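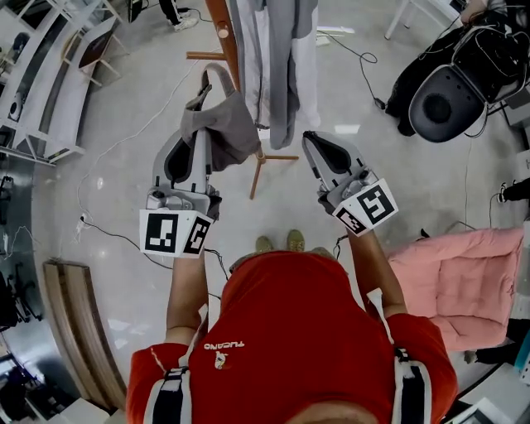 Spent most of the morning on the left gripper, the one that's been closing a hair late ever since I swapped its pads in April. I took the shell off, cleaned the slide, put a tiny dab of grease on it and closed it back up, and the lag got smaller but didn't go away. The bag task on the coat stand is my favorite check for this - the strap is soft and loopy, so if the fingers drift at all you notice right away - and with the left one closed on the gray bag and the right one held open by the long garment I can compare both widths in the same log. Left reads 3 mm wider than it should at full close. So it's an offset after all, and I can stop blaming the grease!

Next I redid the zero. Jaws shut on the Nudano shim, hold for 7 seconds, save, open, repeat. The first save didn't take (I forgot to unlock the config again, sigh) and the second one did. I also went over the marker panels at the base with a dry cloth and pushed on every corner to see if anything had come unstuck. All solid. The bracket screws were another story, two of them turned with just my fingers, so I put thread lock on the lot.
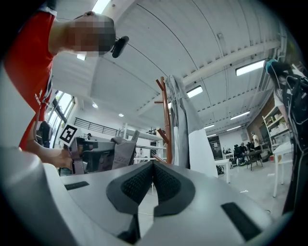 *Diệp Đào, bench notes, Nov 12, 2019*

Pads next. The black mesh ones meet in a nice even V now, and I'd like to keep them that way, so please don't pull them off to clean them! Brush only. The Baluyot spares are in the drawer under the scope and we're down to 13, I'll order more when Skiltia answers my email.

Still to do: run 200 open-close cycles on the left and check the zero again after, same thing on the right if there's time. If the offset creeps back I'm going to open up the encoder end, and I'd love a second pair of hands for that one - the little spring in there likes to fly.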